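Equipment Review Group
Minutes of the July meeting

Present: purchasing, production, maintenance, safety, shop floor (both shifts)
Apologies: quality
Meeting opened at 2:10 p.m. in the upstairs room.

1. Minutes of the last meeting
Accepted with one correction. Item 4 should have read "loading bench," not "packing bench."

2. Matters carried over
The quote for replacement shelving has come in and went to purchasing. The air line by the saw still leaks and maintenance has it on the list. No other matters.

3. Sodiretti bin picking kit, trial review
The group is looking at the Sodiretti kit as a way to take parts out of bins and hand them to the cutting line. Sodiretti sells it as a package: gripper, wrist bracket, cabling, software and two days of setup on site. The arm is not included. The local dealer is Shirima, who would also do the service work.

Production reported on the trial. The kit has been run on mixed bar stock and blocks. Long bars were picked well when they lay away from the bin wall. Bars lying close along a wall took more tries, and the operator stepped in on several of them. Short blocks in the corners were the slowest of all. Sodiretti's answer is a narrower set of fingertips, sold separately. Production asked for a price in writing before the next meeting.

Cycle time was acceptable for the first shift's workload. The second shift runs smaller parts and has not had a turn with the kit yet. It was agreed that no decision should be made until it has.

Maintenance raised the cable routing. The cables run outside the arm and need slack at the wrist so the joint can turn. Shirima says this is standard for the kit and that a sleeve can be added. Maintenance would like the sleeve included in the price and wants to see how it holds up over a full month.

4. Costs
Purchasing went through the offer. The kit is $3,000 a month on a rental with a minimum term of 3 months. Setup is a separate one-time charge of $3,000. Service visits under the rental are limited to 2, after which they are billed by the hour. Travel is extra. Purchasing thought the setup charge was open to discussion if the shop did its own bench work.

The shop floor asked whether the rental payments count toward buying the kit later. Purchasing did not know and will ask Shirima.

5. Other offers
Wokach has sent a brochure for a suction unit. It was not taken further because much of our stock is too narrow for the cups listed. Vatari offers a similar gripper package but could not give a delivery date. Purchasing will go back to Vatari once more and drop it if there is no answer.

6. Bench layout
The group discussed how bins should be held during picking. The current layout has two bins set one behind the other on the bench, with clamps on the rear one. Production finds this quick to change over. Safety wants a fixed stop for each bin in any permanent setup, and the floor marked out for the full reach of the arm.

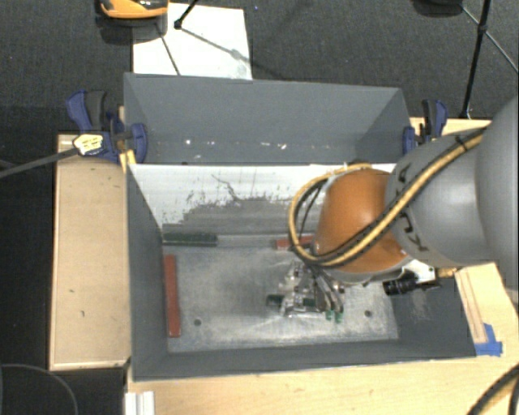
The second shift said the bins themselves need looking at before anyone pays for special fingertips, as a thin insert along each side would keep bars from settling against the wall and could be made in house. Production agreed to make one insert and try it. Maintenance asked that it lift out without tools so the bin can be swept.

There was a short discussion about bin finish. Production will ask Sodiretti whether glare from bare metal affects the vision software, and whether painted or lined bins are preferred.

7. Actions
Purchasing: written price for narrow fingertips and cable sleeve; rent-to-buy terms; last call to Vatari.
Production: one trial insert; question to Sodiretti on bin finish; time on the kit for the second shift.
Maintenance: look over the cables at the end of each trial week and keep a log.
Safety: sketch of fixed stops and floor marking.

8. Any other business
The key to the tool crib is to be signed for on both shifts.
Parking by the loading door will be closed while the drain is repaired.

Meeting closed at 3:25 p.m. Next meeting in August, same room.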